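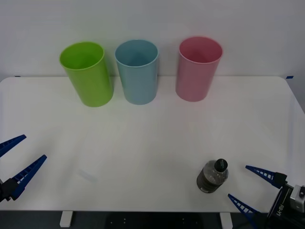
Our project looked at accent color in low-budget horror films. By accent color we mean one strong color placed in a shot where almost everything else is pale, dark, or gray. Directors use it to tell the audience where to look, and in horror it can also be used to make them look at the wrong thing. The effect does not need an expensive set. A bright lime-green plastic cup on a white table with a plain white wall behind it is enough to show the idea, as the eye tends to go to the green first. We wanted to find out how often this is done in practice and whether it is tied to the scares.

Films chosen

We picked three films: Akau, Custmont, and Gisler. All three take place mostly in one building and have a small cast. Akau is a ghost story set in a closed clinic. Custmont is about two sisters clearing out their father's house. Gisler is set in a mountain hotel out of season and is the slowest of the three. We borrowed the discs from the Bivthorpe library and watched each film once without taking notes before starting the log.

Method

We did not log whole films. We logged the last act of each one, starting from the first scene after the main character decides to stay in the building. This gave us 429 shots across the three films. For every shot we wrote down the main background color, any accent color, what object carried it, and whether a scare came in that shot or in the next one. A scare was any moment where the sound level jumped or a figure came in suddenly.

Two of us logged each film separately and then compared sheets. Where we disagreed we watched the shot again with the sound off. Most of the disagreements were over brown. One of us kept counting the wooden doors in Custmont as an accent and the other did not. We settled on leaving brown out.

Results

Out of the 429 shots, 70 had an accent color by our definition. Red was the most common, which we expected. Yellow came second, nearly all of it from the raincoat in Gisler. Green was used in only six shots, all in Akau, where a green exit light is left on over the stairs.

Custmont had the fewest accent shots. The house is full of boxes, clothes, and patterned curtains, so a single color rarely stands out. The film puts its scares in doorways and mirrors and depends more on sound.

In Akau the accent and the scare usually come together. The green light is on screen and the ghost is under it or next to it. By the third time this happened we were all waiting for it, and the scene lost some of its effect. Gisler does the opposite. The yellow raincoat hangs on the left side of the lobby and the scare comes from the right. We thought this worked better, and it still worked on the second viewing when we knew where to look.

Problems

The disc of Akau has a blue tint that may not have been in the theater version. We could not find another copy to check. Deciding what counts as a strong color was also harder than we planned for. Our first log sheet had no rule for it, and we had to redo the first part of Gisler after we wrote one.

We also lost time on the written part. The assignment allowed 700 words for the film summaries and our first draft spent nearly all of them on Akau, so the summary of Custmont had to be written from scratch in April.

What we would change

We would log full films, even if that meant doing only two. The early scenes in Gisler show the raincoat being hung up, and that probably matters for how the later shots work. We would also like to show single shots to classmates and ask them what they noticed first, as the log only tells us what we noticed ourselves.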